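Hi Sólveig,

Quick catch-up on the reality TV fan site before your call with Villads on Tuesday. It's been a busy stretch and mostly a good one!

The big one first. The "are they still together" pages for Skurwood are up, all 26 couples from the first season on. You remember how bad the old pages were (half of them said "dating" about people who'd been married to somebody else for years). Hashini Seneviratne went back through the cast interviews and rewrote every single one, and each page now says where we got the status and which month we last checked it. Readers seem to like that. We had 2,300 new newsletter sign-ups since the December update, and most of them came in through those pages.

The Miduncombe reunion was our best night so far. I had the recap up before breakfast and Hashini did the piece on the Blöndal engagement, the one where the ring showed up in a vacation post before the show had even aired the proposal. It got picked up by a couple of the forums and comments are still coming in. Some of them are mean, so I've turned on approval for that page.

Now the stuff that isn't so great. We're behind on the podcast. You paid for six episodes and we have five, and the last one is stuck on Skarphéðinn Eyvindsson's side. He has the full interview with Mawar Siregar about life after being voted off, but her contract with the show says she can't talk about the finale until it airs overseas, and we didn't find that out until after they'd recorded. He thinks he can cut around it. I've listened to the rough version and I'm less sure, the finale comes up a lot! If it doesn't work, we'll record something shorter with her on her new bakery and the breakup, which she's happy to discuss.

We also had to take down one story. It said two of the Skurwood cast had split, and it came from a single fan account that later deleted everything. My fault, I was rushing. There's a correction up, and I wrote to both of them to say sorry. Breakup stories now wait for a second source, even if another site gets there first.

Money is on track. The photo licenses cost more than I'd planned, but I haven't touched the travel line, so it evens out. Could I move what's left of travel into photos for the next season?

Talk soon! 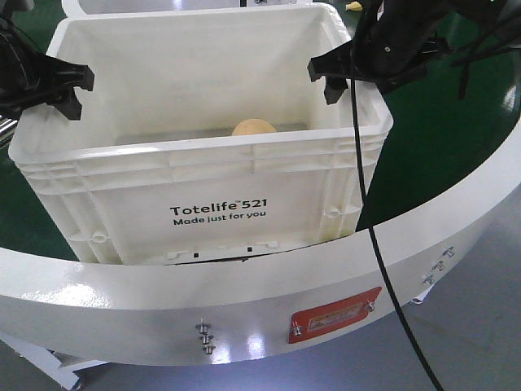 When will the last podcast episode be ready?

It depends on whether the Mawar interview can be edited without the finale talk, and if it can't, we'll record the shorter one with her in its place.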